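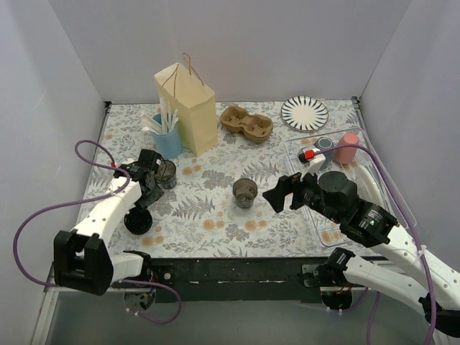
Reviewers at Stonia asked whether a written procedure is needed at all for cups and plates, given that no item on the table is dangerous. The position taken in this guide is that it is. Two arms sharing one tabletop can strike each other, pull a cable or break a glass, and a session recorded without fixed rules cannot be compared with the next one.

# Table-Clearing Tasks With Two Arms: Setup and Conduct

Curkora working guide, revised 2019-02-03

This guide applies to all two-arm stations used for the Geddes tableware tasks. It replaces the December notes.

## 1. Prepare the table

1. Switch both arms to hold before reaching into the booth.
2. Spread the covering flat and smooth out any fold. Patterned coverings are permitted and should be changed between task sets.
3. Place the rack on the side named in the task sheet. Clear racks and tinted glasses are harder for the cameras to pick out than solid-colored ware, so check both in the live view before starting.
4. Set out the remaining items. Paper bags, drink carriers and cups of cutlery belong toward the back, where the forearms are less likely to sweep them over.
5. Leave open space around any glass that is to be picked up. The gripper must be able to close without touching a neighboring item.

## 2. Check the cables

Each cable must have enough slack for the full reach of its arm, with no loop lying where a gripper will pass. Cable ties hold the cable to the link; they should be snug but must not pinch. Press each connector home by hand. A connector that works loose during a session ends that session.

Loops that extend past the table are acceptable if the operator does not have to step over them.

## 3. Assign the work

Only one arm may enter the middle of the table at a time. The task sheet names the arm that has priority, and the other waits on its own side. Where a glass must pass from one arm to the other, the first arm sets it down and withdraws. Direct handover between grippers is not allowed under this guide.

Glasses are to be gripped by the wall – never by one finger hooked inside the rim – and placed in the rack before any plate is moved.

## 4. Stop conditions

The operator shall stop both arms when:

- a person's hand crosses the front beam
- an item falls or breaks
- a cable goes tight
- the two arms come within 18 cm of each other

After a stop, the table is reset from the beginning of the task. Partial runs are kept in the Rimus log and marked as stopped. They are not deleted.

## 5. Records

Enter the task number, the covering used and the reason for any stop. Of the 3,184 runs entered under the earlier notes, 2,860 had complete records. The rest could not be used for comparison – most lacked a stop reason.

Logs are closed by the operator who opened them. Corrections made later go on a new line, with the original entry left in place.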